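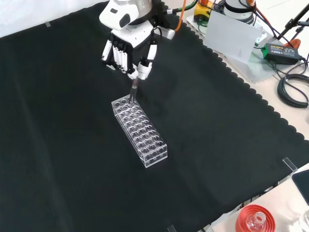

What do you put under a clear rack so you can find the holes?

Something dark and dull. A clear plastic test tube rack on a pale tabletop more or less disappears, and you will poke at the solid part between two holes until your patience goes. Black cloth fixes it, as the edges of the rack show up bright against it. Matte cloth, please. I tried a shiny satin remnant once and spent the evening admiring the ceiling light.

The cloth doesn't have to be handsome. A black table runner with a scalloped edge does the same work as a plain one and looks as if you made an effort. Pull the creases flat before the rack goes down, or it will rock.

Other things learned at the bench, mostly by spilling:

Lower the tube straight down and let go late. If the rack has two plates with holes, the tube has to find the bottom one too, and at a slant it won't.

Fill from the far end toward you. Going the other way means reaching over full tubes in a sleeve. Roll up the sleeve anyway.

Tubes are fine for beads, saffron, seeds and the last of a good glitter. They are hopeless for cumin, as no spoon in my house fits. Hatsue Hayashi lent me a paper funnel in December and I still have it.

Label the tube, never the cap. I had 32 caps off at once and put them back with great confidence. One of those tubes is either poppy seed or very small black beads – I have stopped offering it to guests.

Wash plastic racks in lukewarm water with dish soap and dry them upside down on a towel. Shake the black cloth outdoors, on the side away from the neighbors.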